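Brewing Basics, Handout 3: Grinders and Why Yours Matters More Than Your Machine

October 30, 2022

Okay, welcome back. Last session ran long because we got into the weeds on water (my fault, I love talking about water), so I'm putting most of the grinder material in writing and we can spend our time at the bench tasting things. Please read it before you come. If you only read one section, read the one on dialing in.

What a grinder does

You have a roasted bean. It's hard, brittle and full of stuff you want in your cup, and hot water can only get at that stuff from the surface. Grinding makes more surface. The finer you go, the more surface there is and the faster the flavor comes out. Go too fine for your brew method and you pull out the harsh, drying flavors along with the nice ones. Go too coarse and the water runs past without picking up enough, and you get something thin and sour.

So far so simple. The trouble is that no grinder gives you one size. Every one of them makes a mix, with a lot of particles near the size you asked for, some big chunks (we call those boulders) and some dust (fines). The dust over-extracts while the boulders under-extract, and you drink both at once. When somebody tells you a cup tastes "muddy," a wide mix like that is one of the first things I'd look at.

Blades versus burrs

A blade grinder is a little propeller in a cup. It whacks the beans until you let go of the button. The ones at the bottom get whacked a lot, the ones at the top hardly at all, and the only setting is your patience. I used one all through college and I was perfectly happy, so I'm not going to be a snob about it! If that's what you own, pulse it in short bursts and shake it between bursts. It helps more than you'd think.

A burr grinder has two cutting surfaces with a gap between them. Beans go in the top, get caught, get crushed and cut, and can't leave until they're small enough to fit through the gap. Change the gap and you change the grind. Burrs come in two shapes, conical (a cone sitting inside a ring) and flat (two rings facing each other). People argue about which one tastes better and I've been on both sides of that argument. For home brewing at this level, the quality of the burrs and how well they're lined up will matter more to you than the shape.

The grinders we'll use in class

We have three on the bench. The Ovell is a hand grinder, conical, steel burrs, and it's the one I travel with. The Joltitora is the electric one with the timer. The Warraich is the big flat burr machine at the end, and please ask me before you adjust that one, it has a collar that cross-threads if you look at it wrong.

We'll brew the same coffee from all three, same dose, same water, same recipe. Write down what you taste before you talk to your neighbor. I mean it. Last January half the room decided they tasted grapefruit because one person said "grapefruit" out loud.

Dialing in

Dialing in means adjusting the grind until the cup tastes right, and it's the part everyone rushes. My method is boring:

Pick a recipe and leave it alone. Same dose, same amount of water, same temperature.
Brew once at a middle setting.
Taste it after it has cooled a bit. Very hot coffee hides a lot.
Sour, thin or salty? Go finer. Bitter, dry or hollow? Go coarser.
Move 2 clicks at a time, and change nothing else.

That last line is where people come undone. You taste something sour, so you grind finer and also bump up the temperature and also stir more, and then the cup is better but you have no idea why. Change the grind, taste, write it down.

For espresso you'll be making much smaller moves. Use the shot time as a hint. If a shot that should be rich and syrupy takes 35 seconds and tastes good, leave it alone, whatever the internet says the number should be.

You'll also need to dial in again when you open a new bag, and sometimes halfway through the old one. Coffee changes as it ages and the setting that was lovely last week can start to run fast. I keep a strip of masking tape on my grinder with the bean name and the setting, and I just peel it off and start over with each bag.

Retention, static and other annoyances

Retention is the ground coffee that stays in the machine after you switch it off. On a big grinder it can be a couple of grams, which means the first bit of today's coffee is really yesterday's. If you've changed settings, run a few beans through and throw that out before you judge anything.

Static is the reason your counter is covered in chaff. A single drop of water stirred into the beans before you grind will calm it down a lot. One drop! Use the handle of a damp spoon. Don't go pouring water into an electric grinder.

Cleaning: brush the burrs out every week or so if you grind daily. Dark, oily roasts need it more often. Unplug the machine first, take the top burr out if the manual lets you, and use a dry brush. Don't put burrs in the dishwasher or under the tap, steel burrs can rust and then you'll be very sad.
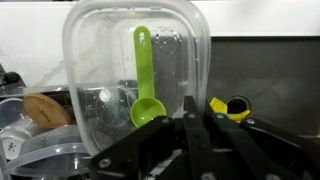
Saqib Swati

What to spend

I get asked this every term. If you have a fixed amount for your whole setup, put the bigger share into the grinder. A good grinder next to a cheap plastic dripper will make you happier than the reverse. Hand grinders give you the most burr for your money, as long as you don't mind the arm work (for one or two cups it's fine, for a dinner party it's a chore).

The most useful secondhand find I ever made was an old Flellholm for $153, with fresh burrs thrown in. If you go that route, ask whether replacement burrs are still sold, and ask to hear it run empty. A scraping noise at a normal brew setting is a reason to walk away.

For next time

Bring your own grinder if you can carry it, plus a small amount of whatever coffee you're drinking at home. Grind one dose at your usual setting and put it in a sealed bag with the setting written on it. We'll sift everybody's and look at what's in there, boulders, dust and all. Read the page on filter papers too, we're starting with those.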